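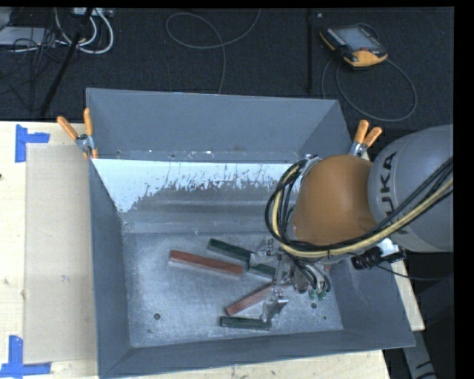 1/20/24 – bin picking, grasp scoring, run 3

Picking up from the Telteva branch. Goal for the day: find out whether the edge-weighted grasp score beats the plain centroid score when blocks lie close to each other or near a wall. Same KUKA arm, same two-finger gripper, same red and green blocks in the metal bin.

Changes from run 2:
Wall margin in the planner raised from 12 to 18 mm. At 12 the upper finger could get too near the sheet metal on steep approaches.
Spring clamps on the rim added to the collision model as two boxes, handles included. Before this the planner treated the space above the rim as free.
Depth mask threshold set again. The bare floor of the bin reflects badly, and pixels at 255 are now dropped before plane fitting. Leaves holes in the cloud toward the back, but the fit is stable.

Total grasp candidates scored offline on the Raudsepp set: 2,015. The edge-weighted score moved the top candidate away from a neighboring block in most of the crowded layouts. In the sparse ones the two scores agreed and there was nothing to compare.

On the arm: the edge-weighted score gave fewer finger contacts with the neighbor on the way down. It also chose grasps nearer the block ends, and two of those rotated in the fingers during the lift. Centroid had no rotations but pushed blocks around more. Probably a mixed score, with a penalty growing toward the ends. Jiltedov's note from September suggests a quadratic term. Try linear first.

Dark green is still the weaker color for segmentation. Where one block is partly behind the gripper the mask splits or vanishes, so no re-planning from images taken with the arm over the bin. Retract, then capture.

The round holes in the floor came up as false objects twice. Masked by hand in the Grilach config for now – needs a proper fix, the mask is only valid while the bin stays exactly where it is.

Open:
– end penalty, linear, rerun offline
– check finger force before blaming the score for the rotations
– cable loop at the wrist on large negative A6, limit not set yet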